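Skirnudier set-up guide, part 2: standing checks, hands and cameras
By Grigore Neagu
Sun 10 February
6 comments | Share

Part 1 was crate, frame, batteries. If you haven't done the battery seating check go back and do it. Everything below assumes robot upright, Boleo running on the laptop, somebody with a thumb on the stop button.

Applies to the Skirnudier with Leone hands. The older two-finger grippers have a different connector and a different homing routine, see the old guide.

CAUTION -- stop button gets tested before each session. Press it, watch both arms go limp, release, re-arm. Hold the arms when you do this or they drop.

2.1 Floor and standing

1. Pick the spot. Hard floor or low carpet. No rugs, no door mats, no cable covers underfoot.

2. Clear a standing area. Two steps in every direction as a minimum. Furniture at the sides is fine if the arms can't reach it.

3. Lower the robot until both feet are flat. Leave the hoist strap on, slack, for now.

4. In Boleo go to Stand > Balance check. Let it finish. Takes 28 seconds. Don't touch the robot, don't lean on it, don't talk the new person through it with a hand on its shoulder.

5. Load reading for left and right foot should be close. If one side is clearly heavy, lift, reset, lower again. Still heavy -- go to 2.5.

6. Strap off only after a clean balance check.

Note: on carpet the robot rocks a little more at the ankles than on hard floor. Normal. Switch the floor setting to Soft and run step 4 again.

2.2 Head camera

1. Lens cap off. Wipe the lens with the dry cloth in the kit, nothing wet.

2. Open Views > Head. Wait for the picture to settle.

3. Tilt the head down with the slider untill the feet come into the bottom of the view. Arms low, hands in front.

4. You want both hands and both toes along the lower edge, a hand to either side, floor ahead of them. Toes only just showing is OK.

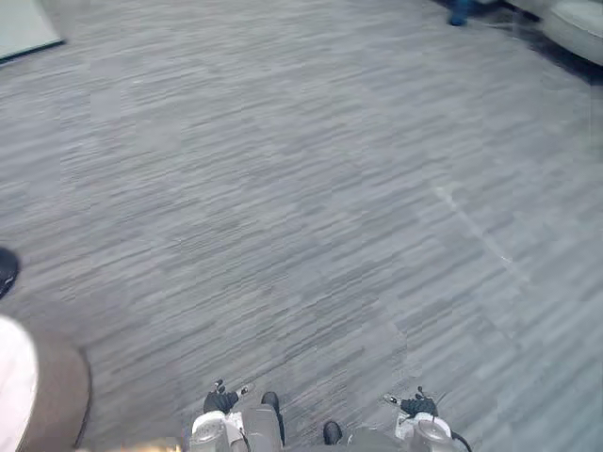
Do I need to redo the head tilt after every restart?

Only if the head was moved by hand while the power was off. Otherwise Boleo loads the last saved tilt.

5. Toes missing altogether: more tilt. Hands missing: bring the elbows in, then check again. Don't fix a missing hand with tilt.

6. Save. Name the file with the robot number and your initials. "test" is not a name, we have a folder full of test.

Note: a cable showing near a wrist is not a fault in itself. Check it has slack through the full wrist turn. Anything that pulls tight at the end of the turn gets rerouted before you carry on.

This site uses cookies to remember your settings. Accept | Manage

2.3 Hands

CAUTION -- keep your own fingers out during homing. The Leone closes faster than it looks.

1. Arms low, both hands clear of the body and of each other. A forearm's gap between them.

2. Hands > Home > Left. Wait for the tone. Then Right. Never both together on first set-up.

3. Watch each finger go open, closed, open. Should be smooth. A finger that stops half way: note which one, stop, power the hand down, look for grit at the joint.

4. Check the metal brackets on the fingers. Press each one sideways with a fingertip, hand powered OFF. No play at all is right. Slight click means the screw has backed out, go to 2.5.

5. Wipe the finger pads. Dry cloth again.

6. Cycle count is under Hands > Info. Pads get swapped at 500 hours, roughly, sooner if they've gone shiny. Write the count in the log book. The paper one.

Note: left and right pads are the same part. Left and right brackets are not. Promilier ships them in the same bag, so sort them out on the bench first.

2.4 Wrist cameras

Do these after the hands. Homing can nudge the mount.

1. Views > Wrist. Pick one side. Check the label matches the wrist -- cover the lens with your palm and see which view goes dark. Swapped plugs are the most common mistake on this whole page.

2. Bring the other hand slowly across in front, fingers pointing down. Low speed setting.

3. Look at what's sharp. Bracket edges should read clearly at this distance even when the rest goes soft. The camera's own hand right up against the lens will always be a blur, leave it.

4. Floor showing as streaks while the arm is moving is ordinary motion blur. Stop the arm, wait a second, judge focus then.

5. View will sit at an angle. Don't rotate the mount to level it, the angle is already in the calibration.

6. If the fingers are soft with the arm stopped, loosen the lock ring a quarter turn, adjust, retighten by hand. No pliers.

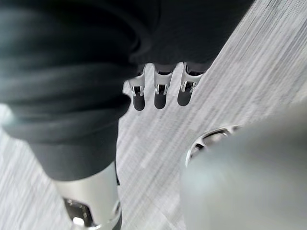 2.5 When something's off

Foot load uneven -- check the floor first, then the sole pad, then the ankle bolt. In that order. Nearly always the floor.

Bracket click -- hand off, unplug at the wrist, tighten with the small hex key from the kit. Snug, then stop. Re-home that hand only.

No picture on one wrist -- reseat the plug at the elbow end before you open anything. Then restart Boleo. Then swap the cable.

Homing tone never comes -- the stop button is probably still pressed in. Check that before you ring anyone.

Head view drifts down over a session -- neck clamp. Tighten it with the head supported, save the tilt again under the same name.

Firmware from before December shows the wrist labels reversed. Update it, dont relabel the plugs.

Part 3 covers first steps and walking with the strap on.

6 comments
Share this page
Get new guide pages by email. Sign up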